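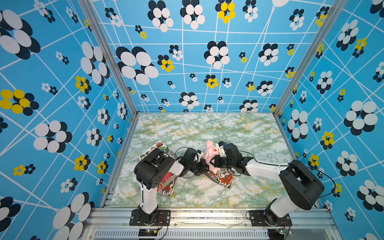 Filed under: Walls, Paper & Paste

So the box is papered! I've been going on about this in the comments for weeks, and a few of you had begun to suspect I'd given up and painted it gray. I did think about it. There was one evening in September when I had a paint card in one hand and a sandwich in the other and was very close to picking something called Pebble. Then I went to the remnant shop in Drotham for a sponge and came home with flowers.

The pattern is called Cliltov and it's the happiest wallpaper I have ever stuck to anything. Sky blue, with thin white lines wandering all over it on a slant, like somebody drew a grid while riding a bus. And then the flowers, which are really just ovals bunched up into petals. Most are white with dark navy peeking out behind, and every so often there's a bright yellow one. I love the yellow ones. I would have bought a whole roll of only the yellow ones, and it would have been a terrible mistake, and I would have done it anyway.

What sold me is that the flowers are all different sizes. Some are big fat blooms and some are tiny little things you'd miss if you were in a hurry. In the shop I'd been looking at a much neater print (dots, very regular, very polite) and I held it up against the flowers and the dots suddenly looked like office supplies. The woman at the counter said the big scale would be "a lot" in a small space. She's right, it is a lot. It goes up the left, across the back and down the right, so when you look in there you get flowers from every direction.

I'll admit the scale made cutting a pain. With a little print you can lop off the end of a panel and it doesn't matter. With this one, every cut goes through somebody's petals. I laid everything out on the hallway floor and shuffled the pieces for most of an afternoon trying to decide who got beheaded. I really wanted one of the large white and navy flowers on the left side of the back wall, with a yellow one up high near the middle, and once I had those two where I liked them I stopped being so precious about the rest. There's also a big yellow bloom on the left wall that I'm ridiculously proud of, even though the only thing I did was not cut it in half.

A few notes for anybody papering something boxy, because I looked for advice and all of it was for bedrooms.

Start with the back. I started with a side the first time, and the back piece then had to squeeze in between, and I wrinkled it, and I said some things. Back first, then the sides.

Let the paste sit. The packet of Zelholm said 3 minutes after brushing it on, and I'd been giving it however long it took me to get from the hallway to the box, which depends on whether the cat is on the rug. When I started using the kitchen timer, the bubbles mostly stopped.

Don't chase the corners. I have silver aluminum posts running down mine, and I spent far too long planning how I'd bring the pattern around behind them perfectly. Then I was holding a long floppy piece of wet paper over my head and the plan went out the window. Get the paper flat, get it straight, move on with your life. And the silver is nice against the blue! I'd been going to paint the metal white to make it disappear. I'm glad I was too lazy, it gives the whole thing a bit of an outline.

Change your blade. I know everybody says it. I was using the one that lives in the drawer with the birthday candles and it tore the first panel like bread. I snap off a fresh bit for every cut now and I don't feel guilty about it.

Now, the tabletop. I went back and forth on that one even longer than the walls. My first instinct was plain white, to calm everything down, and I had a sample sitting in there for a while and it looked like a sheet of printer paper somebody had left behind. So I tried the marble look instead, in the palest mint green and white, with soft veining in a sort of yellowish and gray-green. On the website it was described as "cool mint" and I'd braced myself for toothpaste. It's much softer than that. Depending on the light I sometimes don't see the green until I've been looking for a minute, and then I can't see anything else.

Does marble go with cartoon petals? My sister says no. She says it's like wearing a Hawaiian shirt with a good suit. I think the little bits of yellow in the veining pick up the yellow flowers, and she thinks I'm making that up to feel better about what I spent. (We're both stubborn. We once didn't speak for a weekend over a lampshade.)

Speaking of what I spent: I kept the receipts in an envelope this time, and with the paper, the paste, the tabletop and the new brush it came to $182. I'd told myself I would stay under that, but I'd also told myself I wouldn't buy the good brush. It's an Akande, it has a proper wooden handle, and it doesn't shed hairs into the paste. I've already used it on a bookshelf that did not need papering.

Along the front there's the metal rail, and the slotted vent grille under it, and I've left both of those alone. For a while I had a scheme to cover the grille with leftover paper and cut out all the narrow slots by hand. Please picture me doing that. I got as far as marking it up with a pencil, and then I made a cup of tea and rolled the paper back up.

I have enough left for something small, and I can't settle on what. The front runner is the inside of the medicine cabinet, so there'd be a surprise flower behind the toothpaste. There's a drawer in the hall that could use lining too. A reader suggested gift wrap, and I see the appeal, but I would be so jealous of whoever got the present.

If you want the same print, the shop had 2 rolls left when I went back to check, and I did not buy them, which I'd like some credit for. Take a photo of your room on your phone before you go, and take your measurements written down on real paper. I had mine in my head and had to call home from the parking lot.

Medicine cabinet next, I think. I just have to empty it first.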